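Chapter 7
Segmenting Demonstrations: From Raw Video to Skills

What you need before starting: the state machine material in Chapter 3, the hand pose basics in Chapter 5. A working Python install. The Hastari toolkit, any recent version, the command line tools are enough.

7.1 Where one skill stops

A controller wants a goal. A planner wants a list of goals, in order, with conditions. A person opening a box gives you neither. You get a stream of frames and two hand tracks, and somewhere in there are four or five things you would call steps if someone made you name them.

This chapter is about making you name them. Or making software name them, then checking its work.

Start with a short task. Open a carton. On paper: reach, grasp, pull, release. Fine on paper. Now look at the hand tracks and try to put a finger on the frame where reach ends. Wrist speed drops before contact. Fingers close a little after. Contact itself is usually hidden by the fingers. Three candidate boundaries, all defensible, and a learner trained on a mix of them will hesitate right where you want it to commit.

Stela Costache ran into this in the Zaviddale project, which we'll borrow from for the whole chapter. Her set was 476 clips of household handling, packaging mostly. Two annotators, one page of instructions. The first pass disagreed on the start of "pull" in 197 of them. Good annotators too. The page said "when the pull begins" and left it there.

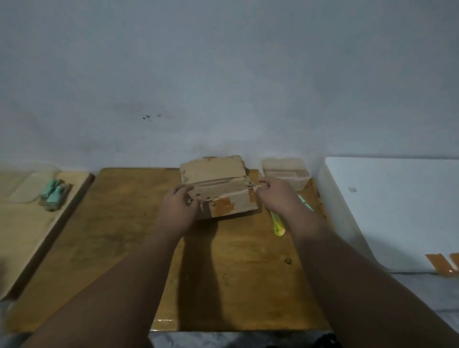 So the definition has to come from something measurable. Costache's rewrite used events instead of verbs. A segment opens when a condition turns true and closes when another does, and every condition has to be checkable from the tracks, the object mask, or both. "Grasp" became: fingertips of the hand overlap the object mask, and fingertip distance stays nearly constant over a short window. "Pull" became: grasp is true, and the mask changes shape or position. Dull wording. It worked a lot better.

Notice what happened to the object. In the first version it was barely mentioned, in the second it does half the work. That's typical. Hands tell you intent early but they're noisy; objects tell you late and mostly tell the truth.

7.2 Two hands, one timeline?

Most tools from a few years back give you one timeline per clip. For one arm, ok. For two it falls apart fast. One hand steadies a corner while the other works at the opening, and the single track has to pick. Usually it picks the busy hand and the steadying hand vanishes from the data. Then the trained policy doesn't steady, and the carton slides across the table.

Use one timeline per hand plus a third for the pair. Grecu, the labeling tool we use in the exercises, calls these lanes. The pair lane holds only segments where both hands act on the same object. Keep it sparse. If everything lands in the pair lane you've rebuilt the single timeline with extra steps.

Some rules that survive contact with real clips:

Label the holding hand. Always, even if it does nothing for two seconds.
No gaps in a hand lane. Idle is a label.
A segment shorter than five frames is a bug untill shown otherwise.
Don't split on a pause. Split on a change in condition.

7.3 Soft things, torn things

Rigid objects spoil you. A block has a pose, six numbers, done. Cardboard folds, frays, springs back. The mask for a flap changes area as it swings and a naive tracker reads that as the whole box moving. We'll deal with this properly in 7.6 with part masks (panel, flap, interior) and a cheap hinge model. For now just know that the "mask changes" test from 7.1 needs a threshold, and the threshold isn't the same for a new carton and an old soft one.

Tape is its own problem. Translucent tape especially: it takes on the color of whatever is under it, the segmenter merges the two, and you lose the one feature the planner cared about. Shadows too. A hard shadow next to a hand will get picked up as part of the object in maybe one frame out of ten, enough to trip an event detector with no smoothing.

7.4 What you'll build

By the end of the chapter, a small pipeline. Clips in, hand tracks and masks out of Hastari, an event detector you write yourself (it's short), lanes exported to Grecu for correction, and a skill graph the Chapter 8 planner can read. The practice set, Darkamari, has 275 clips. Start with 19 of them, the ones in the folder called small. Get those right by hand first, it takes an afternoon, and you'll need them later as the refrence for scoring your detector.

Keep your raw event logs. Section 7.5 goes through them line by line.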